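July, evening

Took the car in to the garage on Taderley Road first thing. The range has been dropping since spring and I wanted it looked at before the drive north. It used to show well over a hundred on a full charge in warm weather and this morning it said 96. Daiane Holanda did the battery check. She says the pack is fine and the tyres are the problem, two of them well under pressure and one worn on the inside edge. Tracking to be done when the new tyres come in.

While I waited I sat in the new Grondis they have in the showroom. Quiet inside, good seats, far too much on the touchscreen. Even the mirrors are in a menu. The salesman wanted me to try the lane keeping but I didn't have time — and I don't want to be tempted.

Bus home, 21 minutes late. Ate, then did an hour at the computer.
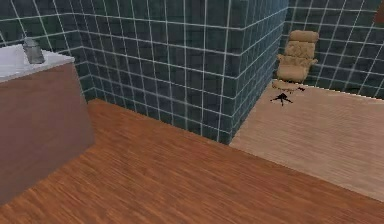
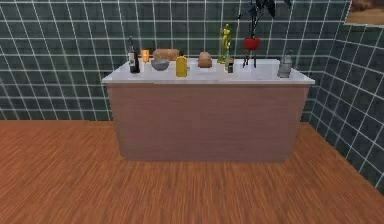
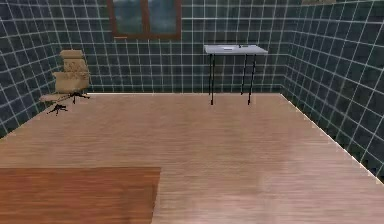 Rendered room, green tiled walls.

Daiane rang at four. The tyres are in and the bill will be 103 for the pair, fitted, with the tracking on top. Cheaper than I'd feared. She put air in the others and the display has gone up by 11 miles, though I won't believe that until I've driven it.

Read a long piece over tea about Kimetti and Jõgi sharing a charging plug from next year. If it comes off I can get rid of the adaptor, which has been rattling in the boot all winter.

Collect the car tomorrow before nine. Take the locking wheel nut key, it's still in the kitchen drawer. Ask about the wiper on the passenger side.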